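Keeping a Wood Tabletop Decent When You Also Have to Live on It

Posted 2022-01-24 by Kurniawati Gunawan

I have owned the same wood table for 19 years. In that time it has been a desk, a buffet, a place to cut out sewing patterns, and for one long February the only flat surface in the house that wasn't covered in drywall dust. People ask what I put on it. Mostly I put mail on it, but I think they mean oil.

These are the things that have worked for me, in no special order. Wood people disagree about all of them, loudly, so feel free to write in.

Find out what finish you have

Put a drop of water somewhere you don't care about and go make coffee. If the drop is still sitting up like a bead when you get back, you have a sealed top: varnish, polyurethane, something along those lines. If it has soaked in and left a dark spot, you have an oiled top or a bare one. The spot will dry. Oil poured on a sealed top just sits there and collects cat hair, and I know a man who did this every month for a year. He thought the table was "getting richer."

Clear it before you clean it

You cannot wipe around things. You think you can, and then you move the plant and find a perfect outline of the plant. Sticky notes and loose paper are the worst, as they slide under everything and blot up whatever you spill. Take it all off, down to the last note, and put it on a chair. Then clean. Then be strict about what you let back on. 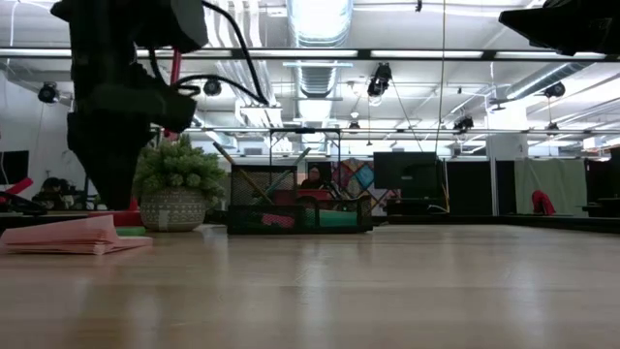

Everyday wiping

Warm water, a few drops of dish soap, a cloth wrung out until it feels nearly dry. Go with the grain. Follow with a dry towel right away. That is the whole method, and I have watched otherwise sensible adults replace it with a lemon-scented spray that leaves a film you can write your name in.

Skip vinegar on an oiled top. Skip the green scrubby side of the sponge on any top. My brother-in-law Gilang Chong once went after a candle drip with steel wool and left a pale oval the size of a saucer. We keep a bowl on it.

Wax drips, since I mentioned them

Ice in a plastic bag, held on the wax until it goes brittle. Then an old gift card, held low and pushed gently. Whatever haze is left comes off with a soft cloth and patience. Steel wool stays in the garage.

White rings

A white ring is moisture caught in the finish. Lay a clean cotton cloth over it and touch it with a warm dry iron for a few seconds, no steam. Lift, look, repeat. Stop when it fades or when you get nervous. A black ring has gone into the wood itself and will need sanding, or a bowl. See above.

Oiling a butcher-block top

Use food-safe mineral oil if anybody will ever eat off it. Olive oil goes rancid, and your dining room will smell like the back of a closed restaurant. Wipe on a generous coat, leave it overnight, buff off the extra in the morning. New tops want this once a week for the first month, then once a month, then whenever the wood looks thirsty and you feel guilty.

The fellow at Hutapea, our hardware store, sells a little tin of beeswax paste for $7 and will tell you it does everything. It does one thing, which is make the oil last a bit longer. I buy it anyway. 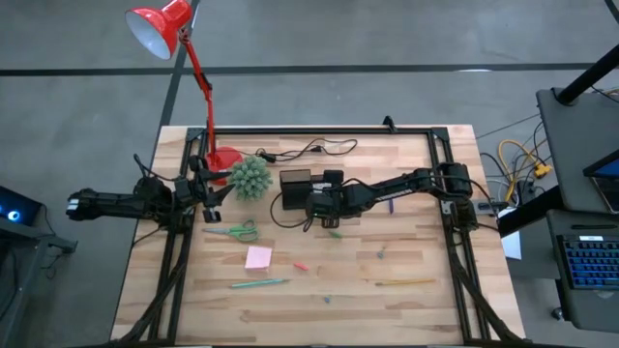 One warning about oily rags. If you used a drying oil such as linseed or tung, don't ball the rags up and toss them in the trash, where they can heat up and catch fire by themselves. Spread them flat outdoors, in a single layer, until they're stiff. Keep them away from the house. Mineral oil doesn't do this, one more point in its favor.

Sanding, if it comes to that

Only on solid wood, and test your courage on the underside first. Start at 120 grit and finish at 180 or 220. Always along the grain, always the whole top. Sand only the bad spot and you'll have a dip that every pencil in the house will find. Grits of 1,000 and 3,000 are for polishing car paint, whatever the video said.

Plants

A saucer under the pot, then a cork mat under the saucer. Glazed saucers are better than plain terracotta, which sweats right through. Lift the whole business every couple of weeks and feel underneath. If the mat is damp, you are overwatering, and the table is the least of the plant's problems. Fake ones need only dusting. I used to be a snob about fake ones.

Next month: drawers that stick, and the bar of soap I have been rubbing on mine since we moved to Wenmont.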